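Ponditbridge: what the spring episodes have in store

March
By Yi-chun Lu

Print this item | E-mail to a friend

Viewers who have stayed with Ponditbridge through its slow winter will be glad to hear that things pick up after the Easter break. The preview material sent to subscribers covers the next 7 episodes, and most of it concerns the Tang family and the future of the ferry office.

If you prefer not to know anything in advance, stop reading at this point and come back to the letters section.

When we left the village, Helen Tang had found the second set of accounts in her late father's desk and had told only her brother-in-law, Rory. That was a mistake. In the first of the new episodes Rory goes straight to the bank manager, and by the end of the hour the whole of the lower quay knows that the ferry has been losing money for years. Helen denies it in the shop, in front of half the village, and then has to take it back in the next episode when the letter from the bank is read out at the parish meeting.

The part of Helen is played by Natsumi Oshima, who joined the serial in its third year and has carried most of the family story since the old man was written out. She has more to do in these episodes than in the whole of last autumn. There is a long argument with Rory on the slipway, played without music, and several readers who attended the preview evening in Vistcombe have written to say it was the best thing they had seen in the programme for a long time.

Rory himself (Girish Ahuja) is harder to read. He has been presented up to now as weak but well meaning, and the spring episodes suggest there is more to it. He takes a telephone call at the end of the second episode which he does not explain to anyone. Readers with long memories will recall that he also took a call on the night of the boathouse fire, and that storyline was never properly finished.
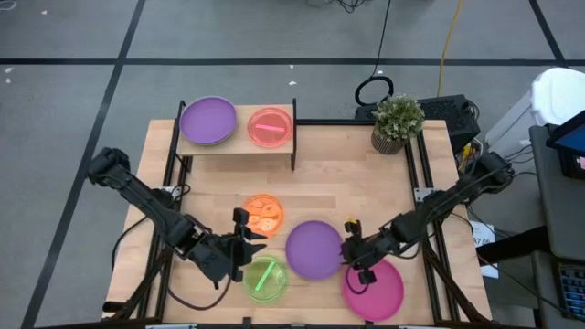
The other main thread is the return of Dr Paul Senn, played by Chih-ming Fang. He left for Briniser at the end of series four, engaged to Alice, and comes back without the ring and without giving any warning. Alice is now seeing the schoolmaster. The two men meet for the first time at the harvest supper committee, which is an odd choice for the time of year, but the scripts have never been strict about the calendar. I have had letters about the daffodils in the Christmas episode and have passed them on.

Whether Alice goes back to Paul is left open. The preview ends with her standing outside the surgery with her coat on, and the last line is given to the receptionist. My own guess is that she will stay with the schoolmaster until the summer and that there will then be a wedding which does not go ahead. The programme has done this twice before, with Joan and the vet and with Joan and the vet's cousin, and both times it brought the viewers in.

There is less good news for those who enjoy the scenes at the inn. Manee Sitthichai, who plays the landlady, appears in only 2 of the new episodes. She has been on stage for much of the winter and recorded her scenes in one block before rehearsals started. Her absence is explained by a sister with a broken hip. She will be back behind the bar in the autumn, and the darts match has been held over until then.

A few smaller points from the preview notes. The running time stays at 60 minutes, despite the talk of a cut. The opening titles have been redone, with the same tune at a slightly slower pace. The lighthouse keeper's dog is a different dog. The church clock, which has stood at twenty to four since the first series, is repaired in episode five and there is a small ceremony – I will say no more about that because it matters to the plot.

Our readers' poll on the fate of the ferry closed last month with 2,789 votes. A clear majority wanted Helen to keep it going. Selling to the Briniser company came second, and a small group asked for the boat to be sunk. Anyone who voted for the last of these may want to watch episode six with some attention.

Subscribers who missed the preview evening can ask for the printed episode guide, which gives the cast list and a short outline for each week. It leaves out the final episode at the producers' request. Please send a stamped envelope with your membership number on the back, and allow a fortnight for it to arrive.

Print this item | E-mail to a friend

Recent items

Letters: should Joan have kept the cottage?
Preview evening in Vistcombe: members' reports
Who started the boathouse fire? The theories so far
Series four on disc: what has been left out
Readers' poll: the ferry vote in full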